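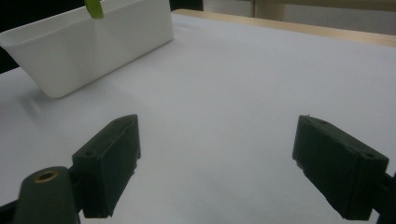 Bistura Shared Workshop, Vurberg
Quarterly safety walk, ground floor and upstairs
Thursday, March 19, 2026
Walked by: Cameron Tapsell, Urs Zaugg (joined from item 5)
Copy to: Fabian Hollenstein, Benedikt Moser

Key: OK / FIX / N/A. FIX items get a name next to them. No name means it comes to me.

EXITS AND ROUTES

1. Front door opens fully from inside, no key needed
OK. Sticks a bit at the bottom when it rains. Planed last year, may need it again.

2. Rear door and yard gate
FIX - Benedikt. Door fine. Gate padlocked during open hours, again. Either the lock goes or somebody is on the gate with the key. I'd prefer the lock goes.

3. Corridor clear, full width
FIX. Two bikes and a rolled carpet. Carpet has been on this list before. If it has no owner by the next walk it goes to the dump.

4. Exit signs lit
OK downstairs. Upstairs landing sign is dim, battery probably. Urs has a spare.

FIRE

5. Extinguishers in place, pin and seal intact, gauge in the green
OK except the CO2 one by the electrical cabinet, tag out of date. Tarigan coming to service it, they were called Monday. Do not swap it with the one from the kitchen, the kitchen needs its own.

6. Smoke alarms tested
OK. Pressed all of them. The one in the finishing room takes a long press, don't give up after a second.

7. Fire blanket, kitchen
OK. Hook is loose, still holds. Tightened by hand, wants a proper screw.

8. Oily rag bin, lid closes on its own
FIX - Fabian. Lid propped open with a stick. Took the stick out. Linseed rags go in the metal bin with the lid DOWN, please tell the Saturday group.

ELECTRICAL

9. Cabinet accessible, door closed, labels readable
Mostly OK. Circuit 8 label has fallen off, wrote a new one in pencil. Needs a printed one.

10. Extension cords
FIX. One daisy chain behind the drill press, taken apart on the spot. One cord with tape on the jacket, cut the plug off so it can't come back. Replacement is on the Zulville order.

11. GFCI outlets, test button
OK, all trip and reset. The one by the sink had to be pushed hard.

MACHINES

12. Guards fitted, e-stops work
Table saw OK. Band saw OK. Bench grinder: tool rest gap too wide, closed it up to 2 mm. Check it before you use it, it creeps.

13. Dust collection
FIX - Brayden. Bag more than full. Flex hose has a split at the elbow, tape won't last. Meausred noise while we were there, 96 dB standing next to the planer. Ear protection sign is on the wrong side of the door so you read it on the way out. Move it.

14. Push sticks at the saw
OK. Could use a couple more.

WORK TABLES AND BENCHES

15. Surfaces stable, no rocking, feet on the floor
OK. Long bench by the window has a folded card under one leg, steady enough but cut a proper shim.

16. Tops tidy, hand tools and containers standing flat, nothing sharp left lying
OK. 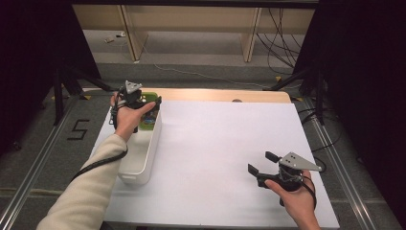
Item 16. White basket standing on the white board, green item at its far end, hand-held gripper above.

17. Edges and underside
OK. Splinters on the old maple bench, front edge. Sanding block and ten minutes, whoever is in first.

FIRST AID

18. Kit complete against the list on the lid
FIX. Out of small plasters and eye wash. Eye wash bottle is past its date, binned it. Till the new one arrives no grinding unless the sink is free and reachable.

19. Accident book
OK. Last entry is a pinched finger, filled in properly, thank you Brayden.

CHEMICALS AND STORAGE

20. Flammables cabinet shut, sheets in the folder
FIX - Fabian. Sheet missing for the new contact glue. Folder itself is in pieces.

21. Racks anchored
OK. Posted load on the sheet goods rack is 376 kg and it looks near that. No more MDF until some has been used up please.

22. Ladders
Stepladder OK. The tall one has a bent foot, tagged out and chained. Don't un-chain it to change a bulb, ask Urs.

NOT CHECKED
Roof hatch (no key). Boiler room, Benedikt does that one himself and sends a seperate sheet.

Fixes with a name on them: drop me a line when done. Gate and rag bin this week, the others before the next walk. Full re-walk in July.

C.T.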